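How to get ready for a land border crossing that has only just reopened

If you've been waiting months for a crossing to open again, I know how tempting it is to throw everything in the car and go! Please give yourself an evening with a cup of tea and this page first.

Step 1. Check who is allowed through
The first announcement often covers only officials, aid convoys or residents with permits. When the Bukar crossing reopened in May, ordinary travellers had to wait another 3 weeks, and plenty of families drove out there for nothing (us included, I'm sorry to say).

Step 2. Sort your papers
Carry your passport, any visa and 5 photocopies of each. If you're bringing kids, pack a signed consent letter from the other parent, and keep a favourite toy where small hands can reach it.

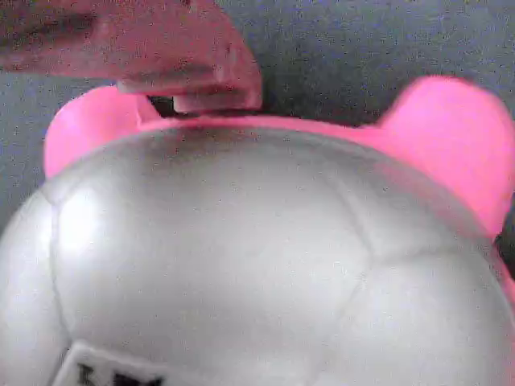 Step 3. Carry small notes
Fees change without much warning. At Matero we paid 100 in local money per car, and the booth had no change at all.

Step 4. Ring both sides
One side may say open while the other is still finding staff, so call both customs offices the afternoon before you leave and write down the hours you're given.

Last updated June 2021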